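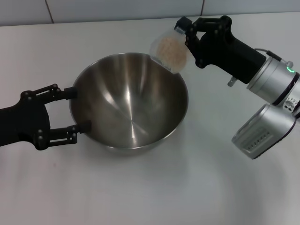 Jurgita Mägi holds that any bowl will do for dry rice so long as it is bigger than you think you need, and that most of what gets written on the matter is padding. She has a point, though the mixing bowl has gathered more claims than most things in the cupboard, and a few are worth checking.

Mixing bowl (kitchenware)

A mixing bowl is a deep, open vessel used for combining, rinsing, soaking or holding ingredients before they are cooked. Household ones are commonly made of stainless steel, glass, ceramic or plastic. Steel is light and doesn't chip, and it is often sold as the "professional" choice, a word that tells the buyer very little.

Shape and rim

The usual steel bowl has sloping sides, a narrower base and a rolled rim. Sellers say the rim is there for strength and for pouring. The first is fair enough, as a folded edge resists bending and covers the raw cut of the metal. The second is doubtful. A thick, round rim tends to let water run back down the outside, as anyone who has drained rice over one will know.

Use with dry grains

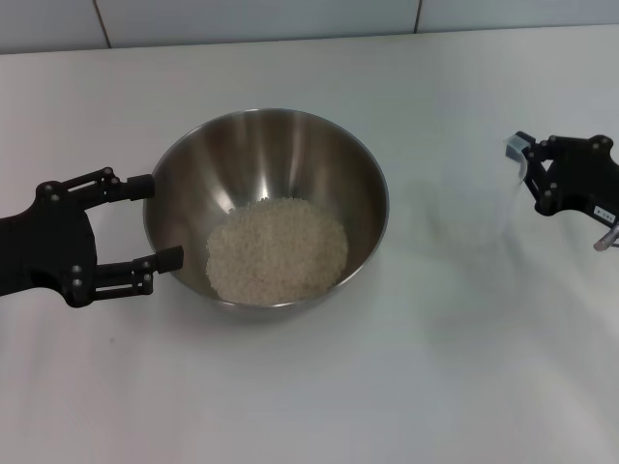

Amber Van Loon

Uncooked white rice is among the plainest things a mixing bowl is asked to hold. Short grains heap up when tipped in and show up well enough against grey steel, which helps when picking over for grit or husk. Whether modern packaged rice needs picking over at all is another matter. Many cooks do it out of habit.

Rinsing is the more common reason for using a bowl. The grains are covered with cold water, stirred by hand and drained, and this is repeated until the water is less cloudy. Recipes that call for it to run perfectly clear are asking for something that seldom happens, and they rarely say what is gained by it.

Measuring

A small cup is normally used to move rice from the bag to the bowl. Cups differ. The one packed with the Lepik cooker is marked at 80 millilitres, and two of them fall well short of a standard metric cup, a detail left out of the booklet. Weighing avoids the argument.

Disputed claims

The Erine catalogue states that steel bowls keep food colder. Steel does chill quickly in a fridge, but a thin wall warms just as readily on the bench. Talk of a metallic taste is also common, mostly without any sign that the food had sat in the bowl for long.

See also: Colander; Measuring cup; Rice washing

Last revised 23/07/2023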